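Trucos de taller: percepción y planificación con vaporeras de bambú
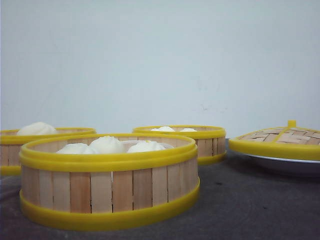 Tres vaporeras con bollos y una tapa sobre su plato, mesa gris mate.

Fondo. Una pared lisa y clara ahorra mucho filtrado. Si el segmentador confunde la masa blanca con la pared, baje la exposición antes de tocar los umbrales.

Cestas tapadas entre sí. Ajuste el cilindro con el aro amarillo superior y deje las tablillas para el final: las ranuras oscuras meten bordes falsos. En Kileo basta con marcar el aro como referencia y repetir el ajuste en 4 pasadas.

Bollos. El que asoma apenas por encima del borde no se planifica todavía. Déjelo como «pendiente» y vuelva a mirar cuando haya salido el vecino. Los pliegues de arriba sirven para estimar el centro, no la altura.

Papel del fondo. Es más translúcido que la masa, pero en gris se parecen. Trabaje en color y guarde un par de recortes de papel como clase aparte – con 306 recortes dejamos de tener avisos falsos.

Tapa. Modele el pomo y el aro por separado. El aro brilla y la nube de puntos sale con huecos; rellénelos antes de calcular colisiones.

Planificador. Margen de 2 cm sobre el borde más alto, también en los trayectos de vuelta. En Drereck el margen se pierde al recargar la escena, así que guárdelo en el archivo de configuración.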